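La pinza que no soltaba los envoltorios
2026-07-04

Llevo toda la semana con el mismo fallo y lo apunto para no olvidarme.
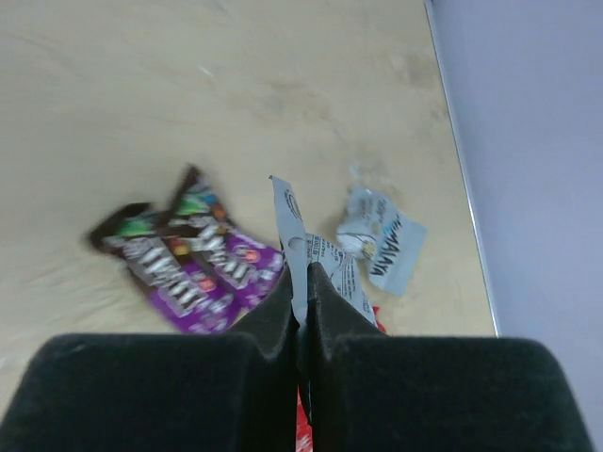
El brazo cierra bien, levanta bien y luego, al abrir encima del cubo, el plástico se queda pegado a un dedo. El programa da la pieza por entregada y vuelve a la mesa con ella colgando. En el registro de julio tengo 1346 ciclos y 828 marcados como correctos, pero esa cifra ya no me sirve, porque el sistema solo mira la apertura de los dedos.

Con los paquetes enteros no me pasa. Me pasa con las tiras rotas y con los envoltorios arrugados, que no pesan nada. Primero culpé al controlador Jukden y le bajé la fuerza de cierre. Siguió igual. Luego cambié el forro de los dedos por el que vende Roso y fue a peor.

El susto vino en el ciclo 3377 del contador general: un trozo se metió en la articulación, el motor siguió empujando y el paro por sobrecorriente tardó demasiado. Corté yo con la seta. Desde entonces no meto la mano sin quitar tensión.

He escrito a Gandgate por el umbral de corriente. Mientras tanto, abro y cierro dos veces sobre el cubo y compruebo con la cámara antes de volver. De las últimas 9 tiras se ha quedado pegada una.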